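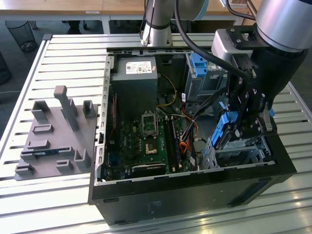 An open computer tower on a slatted worktable, with its power supply and motherboard in view.

I have voted in Flustmont since I was old enough to do it, and I have never been as excited about a local election as I am about the one coming up. I don't mean the mayor's race (we have two perfectly decent people running and I still can't choose). I mean Measure 4, the one at the bottom of the back page, which would let us rank our choices for town council.

If you were here for the last council race, you remember the Sillholm ward. Five people ran for one seat. Craig Aitken won it with 344 votes, and well over half of the people who turned out had picked somebody else. Craig has been a good councilman! He got the bridge lights fixed, he answers his phone, and I would happily rank him second. But I talked to a lot of neighbors that winter who felt they had thrown their vote away, and a few of them told me they might skip the next one.

Under Measure 4 you would mark a first choice, a second, and a third if you feel like it. If your favorite finishes last, your ballot moves over to your next pick and keeps working for you. You can still vote for just one person if that's how you like to do it.

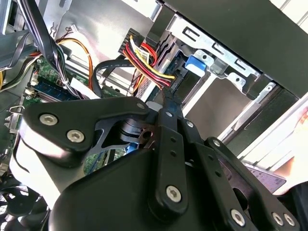

The loudest worry I hear is that older voters will be confused. I am 71, and I sat in the library basement in January when Catriona Gunn from the clerk's office ran a practice vote on pie. 60 of us filled out ballots. We had two spoiled ones, and one of those belonged to a man who wrote in "more pie." Rhubarb led the first round and lost to peach in the third, and I have rarely heard a room that noisy over a tally. People stayed afterward to argue about the school levy, of all things.

The cost is a fairer question. Lewis Rutherford wrote on this page that the town should spend its money on Morrison Road first, and I agree with him that Morrison Road is a disgrace. The clerk's figure for printing and mailing the new voter guide is $2000. You could not patch the stretch in front of the feed store for that. Lewis also says the count will be slower, and he has a point – we may go to bed without a winner in a close race. I can live with that. I'd like to see every round posted the next morning, ward by ward, so that anyone who wants to can sit down with a pencil and check it. 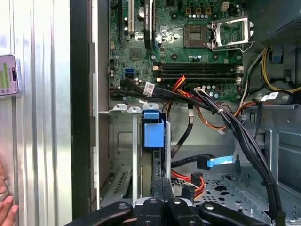 Motherboard and expansion slots inside the open tower.

What I like best is what it might do to the campaigns. Benvinda Baptista and Satish Acharya are both running in Sillholm this time, and they agree on nearly everything except the Himach Creek trail. Under the old rules each of them has to hope the other one drops out. Give us ranked ballots and two years from now they could knock on the same doors, and ask for second place where they can't get first.

It took 203 signatures to put this on the ballot, and I carried one of the clipboards myself. Turn the page over when you vote. It's at the very bottom, under the library bond.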